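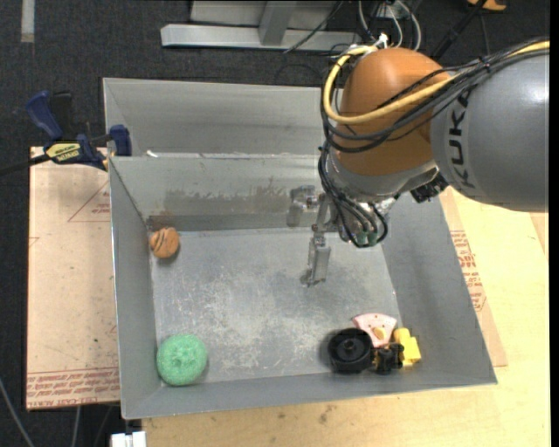
Figure 1. Large sheet-metal bin, main compartment and rear trough. Note scratches and scrape marks on the floor.

Kevine Small Goods Reuse Project
Progress report to the Dinsa Fund, second reporting period
Prepared by Wubit Kahsay, Project Manager, Cendeo

1. Purpose of this report

The report covers work carried out under the equipment and fit-out stream of the grant. It sets out the condition of the metal bins used for holding small goods, progress on the benches, spending against the approved budget, and matters on which the Fund's direction is sought. Intake and resale results are reported separately by Gradbridge.

2. Condition of the bins

The grant agreement asks for a review of the bins at the midpoint of the project. Feven Hadgu completed the review in June. Each bin was emptied, wiped down and checked along the rims, the inner walls and the floor.

Wear is greatest on the floors of the main compartments. The bin in Figure 1 is typical of the larger size: the floor is flat and scuffed, with pale scratches, whitish marks and some darker smudges. There is also an uneven brownish-grey stain along part of the rear inner wall. The stain did not lift with ordinary detergent. It has been recorded as cosmetic, and the bin remains in service pending a second check.

The review found no split seams. Two bins had a raised burr on the rim, and both were filed smooth on the day. The smooth sloping sides of the rear troughs were noted as easy to wipe out, and it is proposed that any additional bins be ordered to the same pattern.

Small fragments continue to collect on the ledge between the front compartment and the rear trough. The cleaning schedule previously covered the floor and walls only. It has been amended to include the ledge, and the new wording is posted at each bench.

3. Benches and tabletops

The plywood tabletops are in place. Letay Woldegiorgis has reported that the pale surface makes dropped items easier to find, but that it marks readily when a loaded bin is dragged across it. Staff have been asked to lift the bins. Felt pads were trialled under the smaller bins and came away within a fortnight; rubber strip is now being priced.

The edge sealing of the last run of tabletops is outstanding. The contractor was delayed by a late delivery and attended on a Sunday to recover part of the time. The remaining work is expected to be finished early in the next period.

4. Labelling and records

A stock of 100 card labels was printed for the bins. The card has not held up well to washing, and the text was judged too small to read from the far side of the bench. Mekdes Negussie is preparing a larger label in a washable material. Bin checks are now entered in the same register as the bench checks, so the two can be read together.

5. Spending

Expenditure remains within the approved budget. An underspend of roughly $3,000 has arisen in the fit-out line, mainly from the reuse of existing bench frames. Tekle Jemal has confirmed that no invoices are in dispute.

6. Direction sought

The Fund is asked to approve the transfer of the underspend to the purchase of replacement bins and rubber strip. Quotations are attached to the budget schedule.

The Fund is also asked to confirm whether bins retired from service may be passed to Gradbridge for storage use, or whether they are to be held as grant assets until the project closes. A reply before the next period begins would allow the order to be placed without a gap in supply.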